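Why I Stopped Buying the Big Bag

I used to be a bulk person. Give me a warehouse store and a flat cart and I was happy for a whole Saturday (my back, less so). When the Trendard opened out by the highway, I signed up that first week and came home with 20 pounds of rice. I live in a two-bedroom apartment. I don't even like rice that much!

The pitch is always that you save money, and sure, the number on the shelf tag is lower. But a bargain you throw out isn't a bargain, and I threw out plenty. Flour with bugs in it. Oatmeal that tasted like the cupboard.

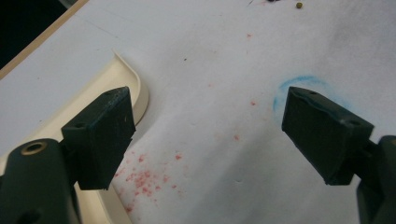
So last April I went back to the little grocery on Sutcliffe Street, the one with the scoops and the paper bags, and started buying what I'd eat in a week. My bill went up 5 dollars the first time and I sulked the whole walk home. Then it went down, and it stayed down, and I got my hall closet back.

What bugs me is how we talk about this stuff, like a full pantry means you're a responsible adult and a half-empty shelf means you've let things slide. My mother's generation had good reasons to stock up. I have a store four blocks away that's open until ten.
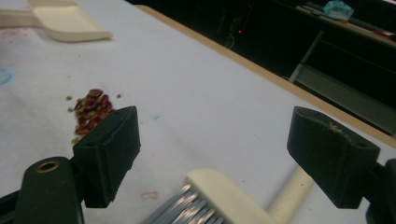

And I know it's different if you've got four kids or you live way out past Clalberg, where a trip to the store eats the whole afternoon. Buy the big bag, you'll finish it! I'm talking to the rest of us, the ones with a gallon of mustard and two people in the house. Let the membership run out. Mine's up next month and I'm not renewing.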